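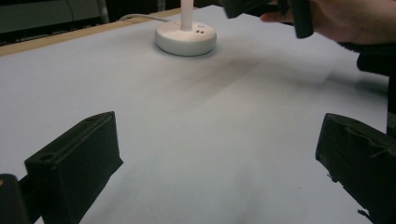 *Round white base, white pole, pale tabletop.*

I'd been wanting to talk desks with the woman who runs Brendine for ages, and she finally gave me an hour one Sunday (with coffee, bless her!). She sets up small workspaces for people in Wamthorpe, and she has opinions.

"Everyone starts with the chair," she told me. "I start with whatever has to be plugged in." I laughed, but she meant it. Her first client had 170 square feet, one outlet, and a laptop balanced on the radiator.

So why white for the top? "I like to see the crumbs," she said. The wood along the back is her favorite bit, and she'd have put it on all four sides if she'd won that argument. 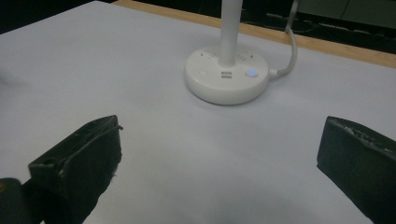 *The blue light and the USB ports, with the wood strip behind.*

We got stuck on cables for a good ten minutes. She wants them going off the back, always, and she'll happily pay for a longer cord to get there. "I once spent 100 dollars on cords in a single afternoon. I regret maybe one of them."

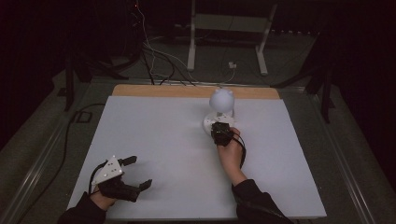
I asked whether she ever lets something silly onto a desk, and she looked at me like I'd asked if she eats lunch. "Of course! One silly thing, near the back, where your elbow won't get it." Her own is a clay donkey she carried home from Cáceres in a sock.

She's doing a reading corner next, and she's already worried about the outlet.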